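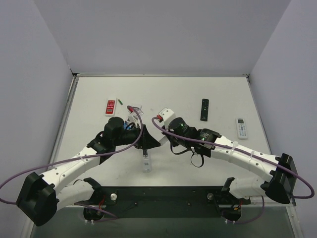 I put off buying a decent label maker for years. I had the cheap kind with the click wheel, where you squeeze the trigger for every letter and the tape comes out with a chewed edge, and I figured that was all a person needed. Then I moved my sewing and mending stuff into the small back bedroom, lost a box of zippers for most of January, and ordered the Grindeck tabletop model the same night I found them (they were in with the Christmas lights).

I have now printed 677 labels on it. I know that because the little screen keeps a running total under the settings menu, which I love more than I should.

Setup took me less time than finding the scissors to open the box. You drop the cartridge in, close the lid until it clicks, hold the power button, and pick a language. The keyboard is a real keyboard with real keys, laid out like the one on a computer, and after that click wheel it felt like a luxury! The keys are a bit stiff at first. Mine loosened up after the first tape or so, and now I can type on it without looking, more or less.

The print is what sold me. It's crisp and dark even at the smallest size, and the letters don't go fuzzy when you run two lines on the narrow tape. I did all my thread drawers in two lines, color on top and weight underneath, and I can read them from the doorway without my glasses. There are a bunch of fonts, of which I use exactly one, plus a set of little pictures that I swore I'd ignore. The button drawer has a button on it. The pin drawer has a cactus.

The tape sticks and stays stuck. I have it on painted wood, on glass jars, on those cloudy plastic bins that nothing ever wants to hold on to, and on the metal lid of the tin where I keep bobbins. The only place it gave me trouble was canvas, and the booklet does say to buy the fabric tape for that. I bought the fabric tape. It irons on, and my daughter's gym bag has been through the wash plenty of times with her name still on it.

Now the gripes, because there are a few.

It wastes tape. Every label comes out with a blank bit at the front, and if you print them one at a time that adds up fast. The fix is the chain setting, which holds everything in one long strip until you tell it to cut. It's on page 31 of the booklet and it should be on page one. Turn it on the first day.

The cutter is loud. If you share a wall with a sleeping baby, do your labeling at noon.

It also eats batteries. I got through one set in a weekend and went looking for a plug, which is sold separately, and that annoyed me. My neighbor Eliseo Espinoza runs his off a plug from an old radio and says it's fine, but I'd get the right one.

I did try the Harnia before this, borrowed from my sister. It's smaller and prettier and it works only through your phone, and I gave up after an evening of it dropping the connection halfway through "elastic, wide." If you like doing everything on your phone you may get along with it better than I did. I like a thing I can pick up, switch on and type into while I'm holding a jar in the other hand.

One tip on refills: the store-brand tapes fit, but the white ones I tried were a touch shiny under a lamp. I've gone back to the matte Grindeck ones for the drawers and use up the shiny ones inside cupboards. A pack of the matte has lasted me well since I switched the chain setting on.

Would I buy it again? In a heartbeat, and I'd buy the plug at the same time. I've already done the spice rack, the fuse box and the shelf where we keep the seed packets, and I'm eyeing the garage next. If you get one, start with whatever drawer makes you the maddest. Mine was zippers.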